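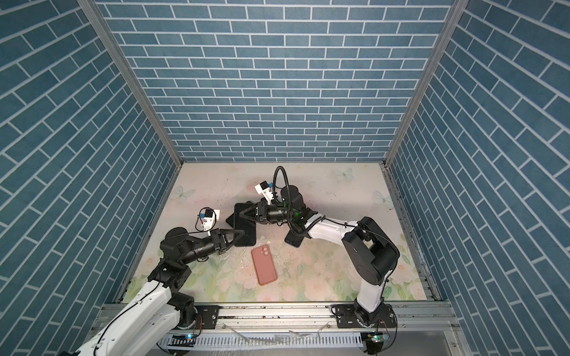 Two-arm phone handling, Salcedo bench.

Home | Research | People | Openings | Contact

Call for participants: remote operators for a two-arm handling study
Posted in February by Kelly Fairclough | 13 comments | 20 shares

The Salcedo group is looking for adults to drive a pair of robot arms as they pick up, tilt and pass smartphones on a printed mat. We are comparing two ways of teaching the same task - one arm at a time, or both together. Our first round gave us 482 usable runs. In that round, policies trained on two-handed runs dropped fewer phones but took longer to finish.
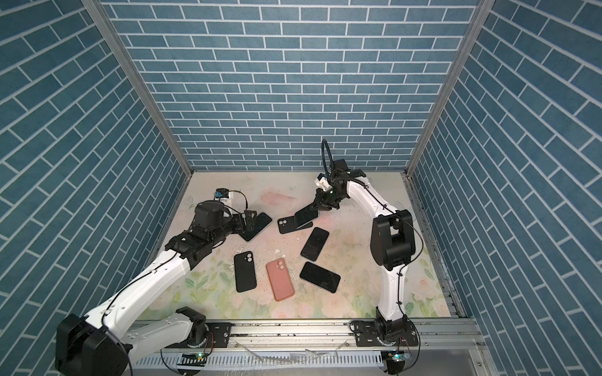
Salcedo Bench Notes, No. 20

The second round needs almost 1,040 runs, with more phones on the mat at once. You will need steady hands and normal or corrected vision. No robot experience is required. Sessions start at 9 a.m. or 1 p.m. and include training and a paid break. 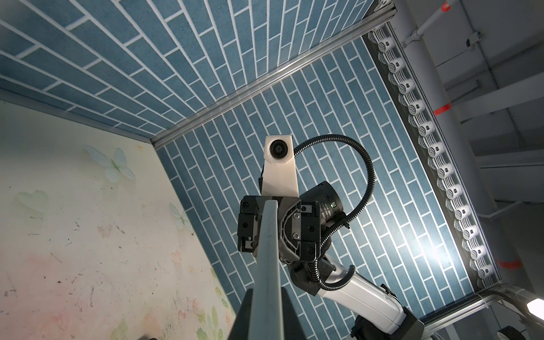
Gripper and wrist camera, from below.

Each run is recorded from the wrist cameras and a fixed view. We do not record your face or voice. To apply, write to Binta Aliyu or Ekene Anozie at the Salcedo front desk and say which start time suits you.

Share (20) | Comments (13)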